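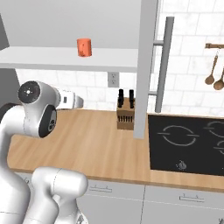
Kuveck opens its kitchen planning service to renters and small households

Kuveck, the family-run kitchen company, is very pleased to announce that its planning service, until now offered only to customers buying a full kitchen, will be open to everybody from December, whether they own their home, rent it or share it with three friends and a cat.

The service is called Pimero, and it grew out of a great many conversations in our showroom. People would come in, have a cup of tea, look wistfully at the worktops and then tell us that they couldn't change a thing because the flat wasn't theirs. We thought that was a pity (there is such a lot you can do with a shelf, a decent lamp and an afternoon!), and so we began sketching ideas for them on the backs of our order forms.

"My mother cooked for seven of us in a kitchen you could cross in two steps, and everything had its place," said Ebere Garba, head of planning at Kuveck. "I think of her whenever somebody tells me their kitchen is too small to bother with. We would love to hear from exactly those people."

A Pimero visit lasts 2 hours and takes place in your own home, in the morning or early evening. One of our planners will measure up, talk through how you cook and eat, and go through your cupboards with you if you can bear it. A written plan follows by post, with drawings, a shopping list and notes on what can be taken with you when you move. There is no obligation to buy anything from us, and plenty of what we suggest can be found second-hand.

The service was tried out last winter with 264 households, from students in their first rented rooms to a retired couple who had not moved their kettle in thirty years and were delighted with its new spot by the window.

"We had more than 200 letters afterwards, and I have read every one," said Roald Kristiansen, managing director. "Most were about mugs. People own far more mugs than they have room for, and they're very fond of them."

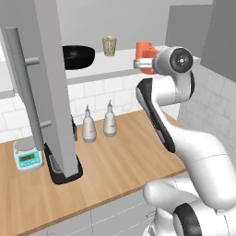 How to book

Bookings can be made in the showroom, by telephone or through the Kuveck website. Evening visits tend to go first, so do get in touch early if you are out at work during the day. Landlords and housing associations wishing to arrange visits for several homes at once are warmly invited to speak to Ebere Garba's team.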